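Kirsty Mudgway had the kettle on before I'd got my boots off, and she was already talking. She does that. I'd driven up to Idusmont to ask her about Korea, or more exactly about her grandfather's Korea, and she'd started the story somewhere in the hallway while I was still looking for a spot to put my jacket.

"So he's twenty-two, right, and he's never seen snow that stayed," she was saying. "And they give him a greatcoat that belonged to some bloke a foot taller."

I asked if we could back up a bit. She laughed and said fair enough, everyone asks her that.

Backing up, then. Her grandfather was a signaller. He went over in the first winter, came home with bad feet and a tin of letters, and hardly said a word about it to his own kids. The letters went to Kirsty, 278 of them, some only a few lines long (one just says the mail is slow and could somebody please send socks). She's spent four years typing them up at night after work, and the typed version is now being passed around among people who care about this stuff, which is how I came across it.

What I wanted to know was why now. We've had plenty of films and speeches about that war coming out of other countries lately, all very loud, all very sure who won, and hardly a peep here. Did that bother her?

"It did at first," she said. "You see a trailer with all the explosions and the flags going, and you think, hang on, Grandad spent most of it up a pole fixing wire. But then I thought, well, they've got grandads too. Somebody over there has a tin just like mine. I'd love to read it."

She's been trying to do exactly that, as it happens. For the past year she's been writing back and forth with a schoolteacher in northern China whose great-uncle was on the other side of the same range of hills in the same month. They swap translated pages. It's slow going and the translation software makes a mess of the slang, but she reckons there are two letters, one from each tin, that describe the same night of sleet. I asked her how she could be sure and she said she couldn't, not really, but the dates match and so does the complaining.

I'd expected a quiet sort of chat, to be truthful, and I got two and a half hours and most of a fruit cake. Bevan Tautahi came by halfway through to drop off a ladder and ended up staying. His father served too, in transport, and Bevan has opinions about the way the war gets remembered, or doesn't.

"They called it a police action," he told me, cutting himself a slice. "Dad used to say he'd never met a policeman with a howitzer. He got home and the bloke at the pub asked him where he'd been. Two years! Asked him if he'd been working up north."

Kirsty said that was in the letters as well, near the end, the worry that they'd come back and it would be as if they'd popped out for milk. She read me a bit aloud. I won't put it all here because she's asked me not to, but there was a line about the harbour at home that had all three of us looking at our plates.

The other thing I'd come to ask about was the plaque. Readers in the district will know there's been a fair old argument over the memorial on Dunstan Road, which has names from both world wars and nothing after. Kirsty wants a Korea panel added. The petition had 449 signatures when I saw her, and the shire has said it'll hear the matter in June. One of the sticking points is wording. Some people want it to say "war", some want "conflict", and there's a small, stubborn group who want it to list the whole coalition.

"I don't mind what they call it, provided it's got the names on," Kirsty said. "There's only five from here. Five names! You could fit that on a biscuit."

And money, I said. She pulled a face. The quote from the stonemason came in at $2,097, lettering included, and she's got $200 in a jar towards it, so there's some way to go. She's hoping the shire will cover the rest, though she's been told not to count on it. Bevan said he'd put in fifty on the spot and she made him write it down.

We got on to the speeches again after that, the big anniversary ones overseas. I'd wondered if she found them frightening, and she took her time over it. She said what struck her was how much of the talk was about now. You swap out a few words, she said, and it's about shipping lanes and trade and who's allowed to sail where. "They're using the old fellas," was how she put it. "Everyone does, us included. Every politician who's ever worn a poppy. But Grandad never wrote a single line about being in the right. He wrote about his feet."

Bevan didn't quite agree. He thinks it does matter who crossed which line and when, and that you can be kind about the other side's grandfathers without going soft on the history. They went at it for a good ten minutes, very cheerfully, and I mostly ate cake. 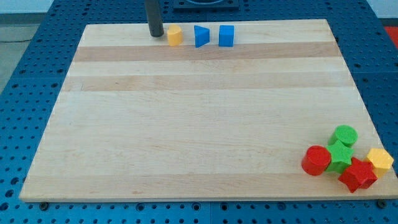 Shona Pearce rang me a couple of days later, having heard I'd been up there, and she thinks the pair of them are being far too polite about it. Her view is that Korea was left off the memorial because it didn't end in a parade, and that somebody at the shire should come out and say so. She'd also like it known that one of the five names was her uncle Clem's best mate, and that he's spelt wrong on the draft.

I passed that on to Kirsty, who groaned and said she'd fix it that night. The spelling came off an old football team list, apparently, so it's been wrong for seventy years.

As for the letters, she's not after a publisher. A small outfit called Podari has offered to print a short run and she's thinking it over, mostly because she'd want the teacher's great-uncle in there too, page for page, and that means waiting on the translations. There's no rush, she says. She's up to the second spring. He's just been issued boots that fit and he's written three pages about them.

The shire hearing is open to the public and starts at 6 pm on the Tuesday. Kirsty's bringing the tin.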